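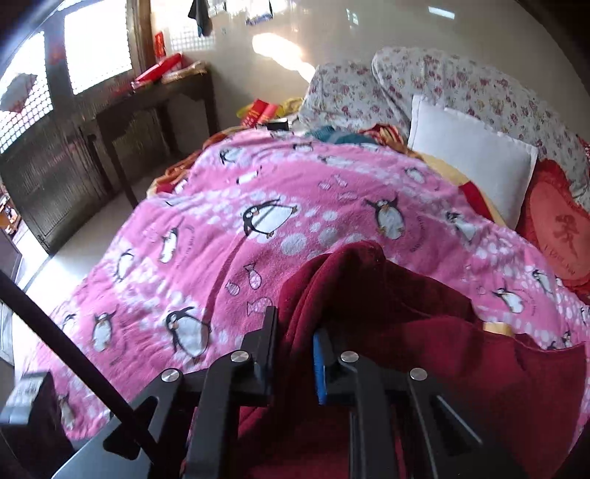 Pink penguin fleece on the bed

How to keep a level log for your local stream

Every dry summer I get the same emails asking how low the Candcombe brook has got compared with last time, and how anyone could start keeping a record where they live. It's an easy thing to do and it costs very little, so I've finally written it all down.

What you need

A gauge board (mine is a Wustholm one, plain white with black centimetre marks), a notebook, a pencil and a fixed spot you can get to without climbing down anything. Pencil beats pen if you go out in all weathers. Binoculars are handy if your board is on the far bank – I managed without for ages and squinted a lot.

Choosing the spot

Look for a straight stretch where the water moves steadily. Avoid bends, weirs and anywhere dogs like to jump in and shift the stones about. Bridges are good because you can read from above, but don't pick the narrow bit right under the arch, as the level there jumps around after rain and tells you more about the bridge than the brook.

Ask the landowner before you fix anything. You may need permission from whoever looks after the river too, even for one small board, so ring them first. Mine took 11 weeks to come back with a yes!

Putting the board up

Go out when the level is low. You want the zero mark well under the lowest water you can imagine, then a bit lower again. I didn't do this the first time, and by September my board was standing on dry gravel looking silly. Zlatko Babić, who had been logging the Kollska for years before I met him, told me to move it down and start a new page, and to write in big letters at the top how far I'd moved it. Mine went down 28 cm, so I take that off every new reading before I compare it with the old ones (or the other way about, if you'd sooner shift the old ones). Get this wrong and your drought disappears on paper.

Screw the board to something that won't budge. Then measure from the top of it up to a fixed mark nearby, such as a bolt on the bridge, and note that down. If the board ever gets knocked you can put it back where it was.

Taking a reading

Stand in the same place each time. Read where the flat water meets the board, leaving out the little bump on the upstream side. If it's choppy, watch for a minute and take the middle. Write the date, the time, the level and one line about the weather.

I go on a Friday before breakfast. Once a week is plenty in a dry spell, though after a storm I'll go twice in a day because I can't help myself.

Making sense of it

Draw a graph by hand for the first year. You'll spot daft entries straight away – I once had 66 cm down where it should have been 36, and on the graph it stuck out like a chimney. Keep the old figure, cross it through once and put the right one beside it.

One low reading doesn't make a drought. Look for a line that keeps sliding and doesn't pick up after rain. You'll want about 2 years of readings before you can say what's normal, so be patient and don't skip winter.

If you're over Han way, the footbridge already has an old board on it that's perfectly readable once you've brushed the weed off. Take a long-handled brush.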